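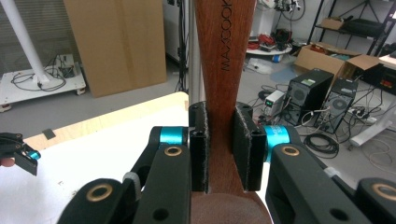 Kitchen > Reviews > Hand Tools

I've had the Clekance bench scraper for most of the winter now and I'm a little in love with it! I bought it for bread, mainly for dividing wet rye dough, and it went through the first batch so cleanly that I did a second one the same Sunday. The blade is stiff but thin at the edge, and the handle is fat enough that my wrist doesn't complain by the last loaf.

It also scoops chopped onions, cuts cold butter and gets dried flour off the counter faster than any sponge I own.
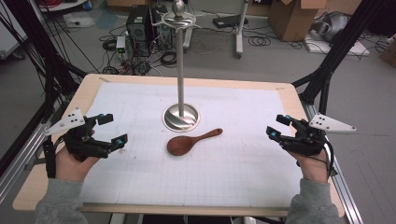 Grid paper taped over the wooden table.

I had the Trultbridge one before this (a fine scraper, but the rivets trapped dough and I was always picking at them with a toothpick). The Clekance is one piece – rinse, wipe, done. Mine cost 15 dollars and has been through the dishwasher at least 34 times with no spots.

My one gripe is the ruler along the edge, which starts a little way in from the corner, so you have to do some math if you like your biscuits even.
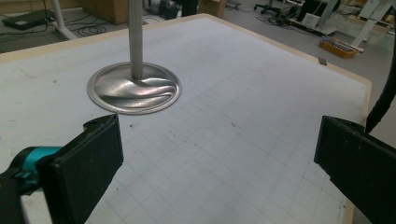

The big white work table, from an angle.

I'd buy it again tomorrow, and I'm getting one for my sister before she starts on her sourdough.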